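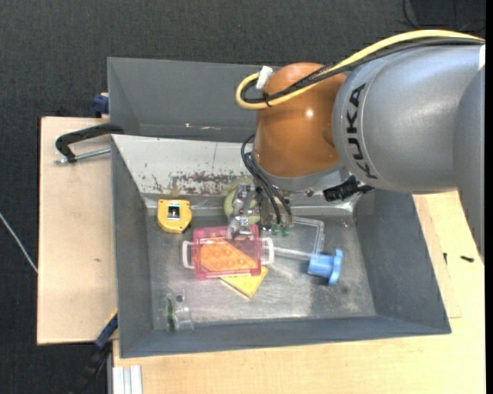 Who can join the new rehabilitation course in Trosby?

Any physical therapist or therapy assistant who works in a district clinic can join, and there is no fee for the first group.

The Sunda Rehabilitation Network opened registration on Thu 8 March for its training course on care after stroke. The course is made for clinicians who work far from a large hospital and who often treat stroke patients without a specialist near them. It was prepared together with the Praslow School of Physical Therapy, and the practical days will be held at the Panicker Clinic in Trosby.

In total 176 places are offered. The course takes 30 hours, most of them online, and the participants come to Trosby only for two practical days at the end. The online lessons can be followed in the evening, and they stay open for the whole period, so a person who misses one week can still catch up.

"Many of our colleagues in the districts learned about stroke ten or fifteen years ago, and after that they had no chance to refresh it," said Hauwa Balogun, who leads the education work of the network. "We asked them what they need, and they answered very clearly - walking, the painful shoulder, and how to teach the family."

The last subject has its own part in the course. Ese Edet, a physical therapist who wrote these lessons, explained that the family usually does much more of the daily exercise than the clinic. Her lessons include short home programs which can be printed and given to the patient, and a sheet for writing down falls.

Last year the network held a smaller course on back pain, and almost 320 clinicians asked for a place in it. Many of them could not be accepted. For this reason a second group on stroke is already planned, but the dates are not fixed yet.

Registration is open until the end of March. Applicants need a letter from their clinic and a copy of their license. Those who finish all lessons and both practical days will receive a certificate from the Praslow school.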